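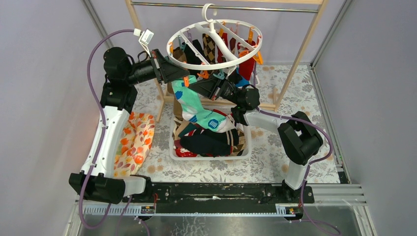

Round sock hanger above a bin of socks.

Communal drying room: allocation of hanging space and liability for missing items

Posted by Hülya Gezer, Thursday, February 7, 2019
Category: Shared housing and common areas

I am secretary of the residents' association at Pristow Court, a building of 53 flats with one drying room on the ground floor. The room was provided under the original leases, which state only that it is "for the use of all lessees in a reasonable manner". There are no written rules beyond this.

The association has received repeated complaints on two matters. The first concerns residents who leave washing on the lines for several days, so that others are unable to use them. The second concerns small items, chiefly socks and children's clothing, which are taken down by other residents and cannot afterwards be found. One lessee has now asked the association to pay for the missing items.

I should be grateful for guidance on the following points. May the association introduce a time limit without altering the leases? Is it permitted to remove washing which has been left beyond that limit? Is the association liable for losses?

The managing agent, Konden, has stated that it regards the matter as one for residents to settle among themselves.

Rosales
Member, 73 replies

The starting point is the wording of your leases. Many contain a clause which allows the landlord or management company to make regulations for the good running of the common parts. Where such a clause exists, a time limit on the use of the lines would normally fall within it, provided that it is reasonable and that every lessee is given notice in writing. Where there is no such clause, the association may still publish a code of conduct, but it would have difficulty in enforcing it.

On removal, I would advise caution. Washing left on a line remains the property of its owner. It should be folded, placed in a labelled container in the same room and kept for a stated period. It should not be thrown away or given to charity without written notice to all flats. A dated record of each removal is advisable.

On liability, an association does not generally become responsible for belongings merely because they are left in a common area. The position may differ if its own officers have handled the items. A notice stating that belongings are left at the owner's risk is useful, although it does not excuse carelessness.

You should also ask Konden to confirm its view in writing. If the service charge covers the upkeep of the room, the agent may have more to do with the matter than it suggests.

Flitis
New member

We had the same at our block. A limit of 24 hours was put on the door and it is mostly kept to. Socks still go missing. Residents are now asked to use their own clip hangers for small things and take them back upstairs the same evening.

Hülya Gezer
Original poster

I thank both members for their replies. I have requested a full copy of the head lease and will place a draft notice before the residents' meeting in March.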